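Search the encyclopedia Go

Plastic pouch (packaging)

A plastic pouch is a small, flexible package made from thin film and closed by sealing its edges. It is used for dry goods, small parts and single servings. Film may be clear, tinted or printed, and a single pouch often combines all of these – a printed panel for the maker's details and a clear section that leaves the contents in view.

Barcodes are commonly printed directly on the film, where creases can bend the bars and digits.
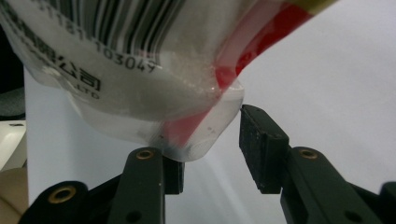
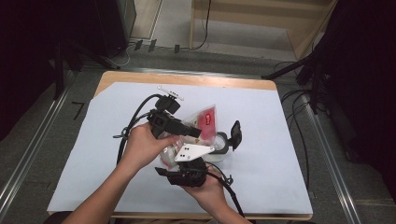 Pouches are usually packed in cartons of 10. The Fitcombe guide to household packaging lists three common seal types, while the older Juvville guide treats the folded seal as a form of label closure. In Waaka, empty pouches are collected with other soft plastics.

See also: Sachet; Shrink film; Cirside carton

Reader comments (3)

Our Cirside store packs them in 7s.

Please add a section on resealable strips.

Is the Juvville guide still in print?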